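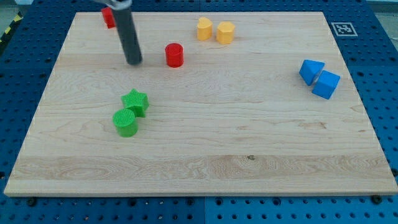
Foto: Projektgruppe Kivow / Robotik-AG Nikstead

Sprechzettel, Projektvorstellung Robotik-AG, 23. Juli 2020

Folie 1 – Foto stehen lassen, bis alle sitzen
Kurz begrüßen. Kein Video zum Einstieg, Videos zeigen immer nur den Lauf, der geklappt hat. Auf dem Brett: Klötze in Rot, Gelb, Blau und Grün, dazu der Stab am Arm. Der Stab kann nur schieben. Wer einen Greifer mit Fingern erwartet hat: kommt vielleicht später, ich bin nicht überzeugt.

Folie 2 – Aufgabe
Satz eintippen, etwa »Schieb den roten Zylinder zum grünen Stern«, Arm führt aus. Klingt nach Sprachverständnis. Ist vorerst ein Zuordnen von Wörtern zu Bewegungen, die wir vorher von Hand gesteuert haben. Bitte genau so sagen, auch wenn der Antrag (Cadow) es größer formuliert.

Folie 3 – Daten
Seit März 361 Durchläufe aufgezeichnet, geplant waren 825. Davon fast 300 brauchbar. Beim Rest fehlt der Satz, oder er passt nicht zur Bewegung. Diese Zahl nicht verstecken!

Folie 4 – Was mich stört
»Neben« heißt bei jedem etwas anderes. Zwei aus der Gruppe beschriften denselben Lauf und schreiben verschiedene Sätze. Das Modell soll daraus lernen, was wir selbst nicht geklärt haben.
Getestet wurde immer am selben Tisch mit denselben Formen. Ob der Stern auf einem anderen Brett noch gefunden wird, wissen wir nicht.
Der Vergleich mit Kikuchi fehlt – gern fragen, Antwort ist dann dieselbe.

Folie 5 – Vorführung
Höchstens 7 Versuche, alle mitschreiben, auch die peinlichen. Sätze kommen aus dem Publikum. Nicht nachhelfen, nicht neu starten.

Danach Fragen. Falls jemand wissen will, ob das im Unterricht taugt: zum Streiten über Messwerte ja, für den Rest bitte nächstes Halbjahr noch mal fragen.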